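Search this site
Enter search terms
Go

29th November
By Roos De Smet

3. Gathering the examples

The most enjoyable part of this project, and by far the longest, was building the set of examples that Ato learns from. We had started in June with a plan that looked tidy on paper: choose a handful of kitchen chores, write a script for each, and have the operators repeat every script until the learner stopped improving. The first weeks went exactly like that. The recordings were clean, the success rate on the training layouts was high, and then someone moved a plate a hand's width and the policy reached for the old spot. We were delighted to find the weakness so early, and the rest of this section describes what we changed.

3.1 Chores and layouts

The final set covers 15 chores. All of them use ordinary kitchen things, and most can be done with either arm, so the operator has a real choice to make at the start of each episode. We left that choice open on purpose. A learner that sees the same mug taken from the rack by the left arm in one episode and by the right arm in another has to pick up on where things are, and this is the knowledge we want it to have. Typical chores are moving a plate from the mat to the dish rack, hanging a mug on a peg, and putting a piece of toy food on a plate. Figure 1 gives one layout of the two-arm station. 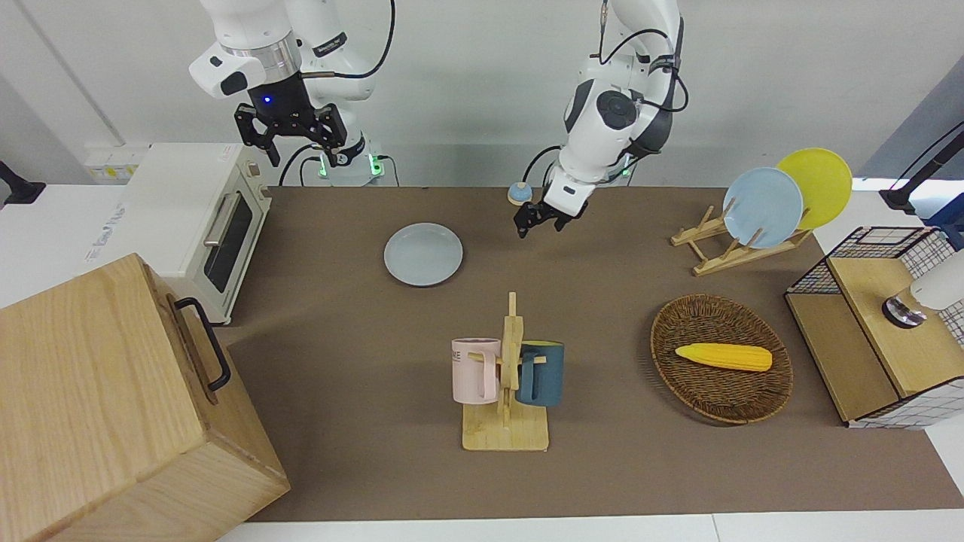 Page last changed: 29th November

Figure 1. The two-arm station with a kitchen layout: toaster oven, plate, mug rack, basket with a toy corn cob, and dish rack. Both grippers are above the mat.

Layouts are drawn by Thevar, a small program we wrote for this work. It picks which objects go on the table and where, and prints a sketch for the person setting up. Large items such as the toaster oven move only between sessions, while plates, mugs and food move after every episode. Thevar will happily propose layouts that are awkward to work in, with a basket close beside a mug rack or a plate right where an arm would like to pass – and these turned out to be some of our favorites! Operators slow down, go around, and now and then change arms halfway through. Each of those small decisions is a new example of good behavior in a tight space.

3.2 Recording

Operators drive both arms at once through Himow, our control program, with one hand on each controller. Himow saves the joint positions, the state of each gripper and the camera views on one shared clock. An episode starts when the operator presses the pedal and ends when the pedal is pressed again. There is no fixed time limit. We tried one and dropped it, as people rushed the last step and let go of mugs too soon.

We recorded 1012 episodes in this way. Of these, 598 were kept as full demonstrations, meaning that the chore was finished and no object was dropped. A further 323 were kept as partial demonstrations. In a partial demonstration something slips, or a gripper closes on air, and the operator recovers and carries on, sometimes without reaching the goal. The rest were thrown out for recording faults, mostly a camera that fell out of step with the arms.

3.3 Labels

Every kept episode carries a short instruction in plain words, written after recording by a person who did not drive the arms. We asked for the words they would use with a friend in a kitchen, and we got a wonderful spread: "put the corn on the plate", "corn goes on the blue plate please", "get that corn out of the basket". We fixed spelling and left everything else alone. Partial episodes also carry a mark at the moment where the recovery begins. Two people placed this mark independently, and where they disagreed, we kept the earlier one.

3.4 A second station

To see how much the examples depend on one room, we built a copy of the station at our Zirberg site, with different lighting and a different set of mugs. Its recordings are used only for testing and are not part of the counts given in 3.2. The results on these are reported in Section 5, together with the runs in which the partial demonstrations were left out of training.

Contact | Copyright Roos De Smet and co-authors | Back to top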